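4.2 Sleeping arrangements and the reporting of rest

In this section we turn from the working hours of the seasonal staff to the hours in which they were supposed to rest. The interviews were made in the two towns of the study, Flultedberg and Flondow, and in both towns the same interview guide was used. Of the 116 persons who agreed to take part, 97 answered the complete set of questions on sleep. The remaining persons either left the region before the second visit or preferred not to speak about their housing, and we respected this wish.

The guide asked first for the usual time of going to bed and of getting up, and only later for the quality of sleep. This order was chosen after the pilot, in which many persons answered the question on quality very shortly ("it is fine") and then, when they were asked about the hours, began to describe a night that was not fine at all. Stojanović, who made most of the interviews in Flondow, noted in her field diary that the word "tired" was often avoided in front of colleagues. It was used more freely when the interview took place in the room of the respondent, and for this reason the second visit was, where possible, made there.

Three types of housing appear in our material. The first is the shared house rented by the employer, which is common in Flultedberg. The second is the private room in the home of a local family. The third is the small apartment that the worker finds alone, usually through a friend from an earlier season. The types are not equally distributed between the two towns, and therefore we do not compare the towns directly in this section. A comparison by type of housing is more suitable, although it has its own limits, as explained in Section 3.

Respondents in the shared houses reported shorter sleep than the other two groups. The cause they named most often was not noise as such but the different shifts of the persons in one room. A kitchen worker who starts at 5 in the morning and a waiter who returns after midnight have only a few hours in which both of them are in bed. Several respondents had made their own agreements about this: the light in the corridor stays on, the light in the room stays off, shoes are left at the door. Such agreements were seldom written down, and they often had to be made again when a new person moved in.

In the private rooms the picture was different. Here the respondents slept longer but described a feeling of being a guest. They did not want to cook late or to wash clothes at night, and some of them went to bed earlier than they wished so as not to disturb the family. We had not expected this answer, and the guide had no question for it. It was added by hand to the forms during the September visit and it is coded in our data as "adapted bedtime".

The question of bedding deserves a short remark. In the literature it is mostly treated as a part of the equipment of the room, next to the lamp and the wardrobe. Our respondents gave it more weight. Many of them brought their own sheets and pillows from home, even when the employer provided them, and 17 persons named this without being asked. One woman in Flondow said that the mattress belongs to the house, but the sheet belongs to her, and that this was enough to sleep well. Others spoke of the smell of the washing powder or of a color they knew. We understand these statements as a sign that a small part of the room was made private - also where no other part of it could be. Figure 3 shows a bed with a fitted sheet in a soft green.

The diaries support the interviews in general, but with one exception. In total 531 nights were recorded, and in the diaries the difference between the shared houses and the apartments is smaller than in the spoken answers. We see two possible explanations. The persons who filled in the diary regularly were perhaps those with a more regular life, also in the shared houses. It is also possible that a bad night is remembered better than an ordinary one, and that the interview collects more of the bad nights. With our data we cannot decide between the two.

Finally, the naps should be mentioned. They were counted separately and are not included in the length of sleep at night. In the apartments the afternoon nap was frequent and was described as normal. In the shared houses it was rare, as the room was often in use by somebody else at this time. The relation between naps and reported mood is treated in Section 4.3.
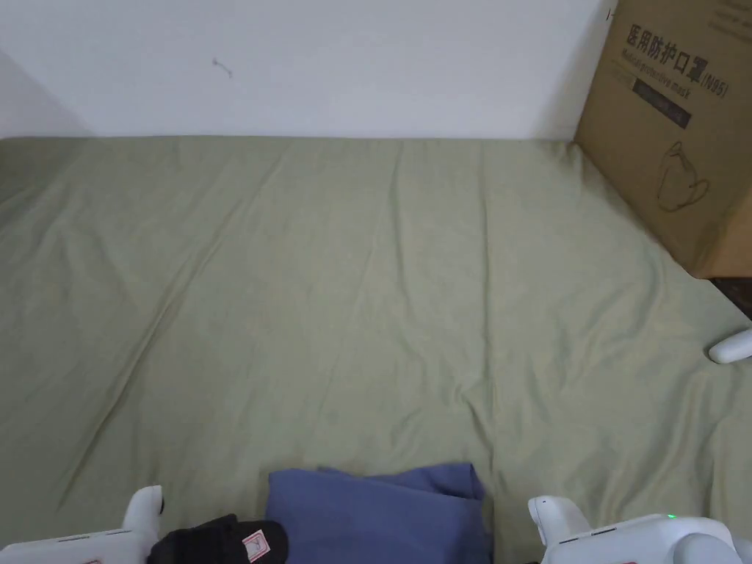

Figure 3. Bed with a green fitted sheet against a white wall.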